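# The planner should be allowed to say "I don't know"

I write software for machines that sort and pack electrical parts, and I have done it long enough to become tired of one sentence: "the policy will learn it." It is said in meetings when somebody asks what the arm does if the part is not where it should be. I want to argue that this answer is too cheap, and that we should give back some work to the old, boring layer of software which decides what to do next and which can refuse.

At our lab in Plillesmont we use a task that looks easy. Two arms take parts from bins and make a small kit: two solenoids, one round board, one thin harness, one colored harness. The bins do not change places during a run. A child would understand it from one finished kit. Our first controller was a single learned model, from camera pixels to joint commands, with nothing between. It trained on 1,546 demonstrations and it was beautiful to watch in the good moments. In the bad moments it closed the fingers on air, lifted the air with great care, and placed the air in the tray. Then it went for the next part, because in its demonstrations the next part always came after this motion.

More data made this rarer and did not remove it. The model had no place where the fact "I am holding a board" was written down, so there was also no place where this fact could be checked.

The wrist view is where I would like people to look before they discuss architectures. At this distance the round board is a crowd of capacitors, connectors, chips and notches, a glossy wall throws light back into the lens, and the second board can be partly outside the picture.
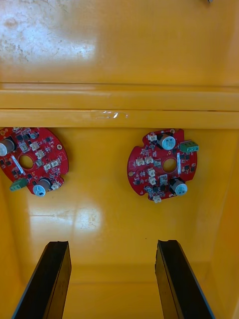 Ostura disagrees with me on this point, and wrote in the comments to my earlier draft that a separate check is only another model that can be wrong, so I have moved the problem from one network to two and added delay between them. If the grasp network is confused by glare, the checker will be confused by the same glare, and now the robot stops for nothing as well.

This is a fair objection and I do not want to pass over it quickly. If the checker sees the same pixels and is trained on the same examples, it will share many of the mistakes. But the checker has an easier question. The grasp model must produce a full motion, many numbers at each step. The checker must say yes, no, or not sure, and it can use things that are not pixels. Finger width is a very good witness. When the fingers close until they meet, no glare in the world can persuade the encoder that a board is between them. Ostura is right about the delay. In our setup one check costs up to 700 milliseconds, and nearly all of this is waiting for the arm to become still.

So we built Hiva, which is a large name for a small program. It keeps a list of what the kit still needs, what each arm is believed to hold, and how much it trusts each belief. The learned skills are still there and they still do all the difficult movement. Hiva only chooses which skill runs, with which arm and from which bin, and afterwards it asks if the world agrees. When the answer is "not sure" it moves the wrist to a second viewpoint and asks again. After 3 such answers it stops and calls a person.

The state of the task can be read in one look from the fixed camera, and this is the second argument for an explicit planner. The filled tray is the goal, the other tray is the progress, and the bins are the stock. If both are written as a list, the difference between them is the plan. You do not need a deep network to subtract two lists.
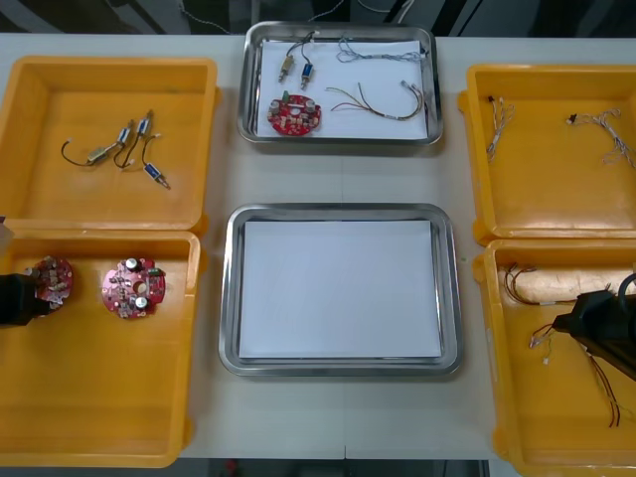
The harnesses remain the hardest part of this subtraction. For the red and brown wires in one bin, our perception cannot say with confidence how many bundles are there, and I am not ashamed of it. The old code returned an integer anyway. The new code returns a range, and the planner accepts a range. It took 33 lines to allow this, plus a long week of fixing every function which had assumed that a count is always certain.

There is a cost I should admit. Explicit state must be maintained by somebody. When we added the colored harness, the end-to-end model needed only new demonstrations, while Hiva needed new demonstrations and also a new entry, a new check, and a decision about what "placed" means for an object that has no fixed shape. We argued about this last word for most of October. Is a harness placed when one connector still hangs over the rim of the tray? Our code says no at the moment. The Lahlou benchmark says yes, so our numbers look worse there than they would under our own rule for boards, and I have stopped trying to correct for it.

I still prefer the argument about the word. The end-to-end model also had an answer to this question, somewhere in its weights, and we had no way to read it or to change it.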